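Category: Residential Care / Workforce / Articles

4. Staff recognition and retention in the two homes

4.1 Setting and measures

Both homes belong to the Giscombe group. Trolcombe is the larger, 188 staff on the books in November, most of them part time. Neither home had a formal award before the study. Thank-you cards, yes. A cake when somebody retired. Managers thought this was enough and the first staff survey said otherwise – low scores on "my work gets noticed", lowest of all on nights.

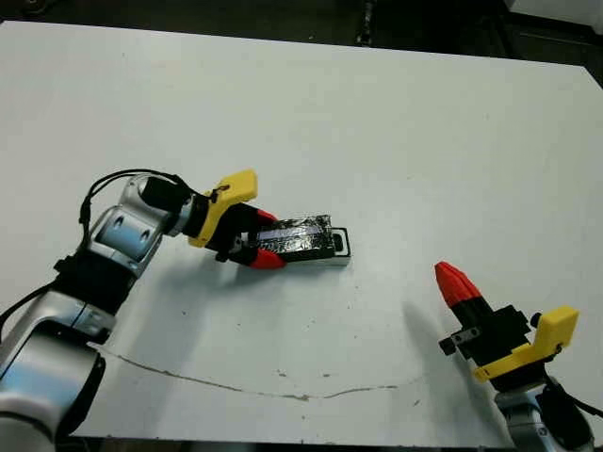
Domański

The survey had 13 items, same wording both rounds. We aimed for 200 returns per round and got there in the first only. Second round fell short, mostly laundry and kitchen, so treat the comparison for those groups with care. Sick leave and resignations came from payroll, not from self report.

Nominations ran through Zusosix, the rota software already in use at both sites. Any worker could put forward any other, one short paragraph, no scoring. Families could nominate too, on paper at the front desk. Paper forms were typed in later by the office, which added a delay we did not plan for. 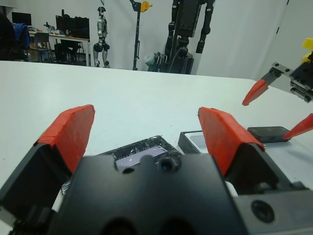
Figure 2. Gripper with red-orange finger pads; black, crinkled object between the fingers.

4.2 What changed

Day staff first. Scores on being noticed went up at both homes, and resignations dropped a little at Trolcombe. Too few leavers to say much. Night staff barely moved. They nominated each other less and were nominated less by day staff, who seldom see them work. Handover is short and most of it is about residents, as it should be.

Team awards did better than single-person awards on almost every item. In interviews, people said a single winner made the rest of the floor feel passed over – one unit stopped nominating altogether after the first round. Cash or vouchers made no clear diffrence. Written praise read out at the staff meeting was brought up far more often than the prize.
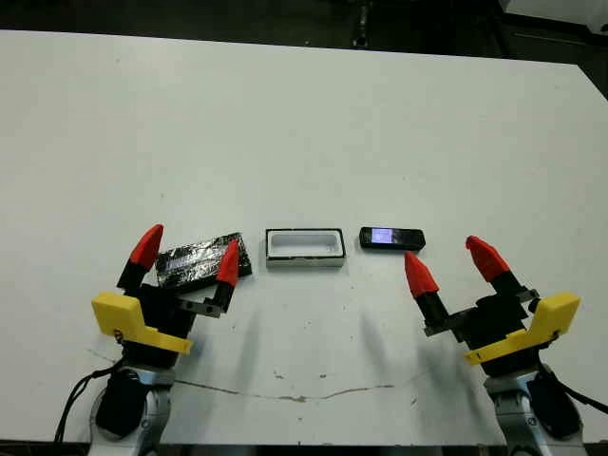
A night worker at Trolcombe put it more bluntly in the follow-up: the meeting is at 2 in the afternoon, so we hear our names second hand if we hear them at all. She would of liked the nominations pinned up by the lockers.

We had not looked at meeting times when the study was set up. A gap. Later rounds should record who was on shift when the awards were read out, and wether the text reached those who were not.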